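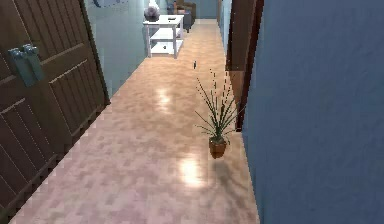

Simulated navigation: first results from Codum

Saturday, October 3, 2020
By the Fimberg newsletter desk

The Codum group has finished its first full set of navigation runs in simulation. The task is simple to state. The agent is placed somewhere in a building it has no map of, given the name of an object, and has to find it using only its own camera view.

The set covers 2,843 runs in 13 rendered interiors, both homes and offices. We compared two methods. Horrocks builds a rough floor map as it goes and picks the nearest unexplored edge. Fliter keeps no map and works from a short memory of recent views.

Horrocks did better in long hallways, where Fliter often turned back too early. Rooms with desks and chairs were harder for both – most failed runs ended with the agent stopped close to a wall or a door, with little in view to steer by.

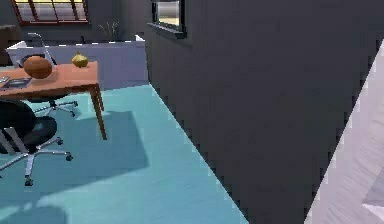 Small objects on desktops were the other weak spot. Both methods would pass within 3 meters of the target and keep going. A second set, with a wider camera angle and a penalty for standing still, is planned for April.

Contact: Fimberg newsletter desk | © 2020 Fimberg | Back to top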